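Pilside staff list – September
Posted by the list member at Trulden, 9:40 am

> Are the Gunatine units going to cut our hours on the lounge rounds?

Not so far! We're still 2 people a shift at Trulden. What's changed is the bending – pillows off the carpet used to be my job, and my knees knew it. Now I do the windows and check the work after. I do miss chatting on the rounds, though. 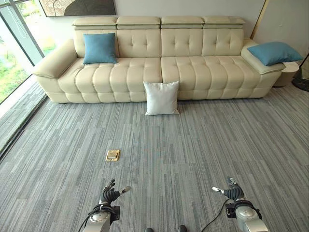
Sung wrote back that the checking takes longer than the tidying did, and wants it counted as paid time.

Comments
Same at our site. Ask for it in writing.
Who resets them at night?

Related
Lounge rounds: new checklist
Shift swaps for September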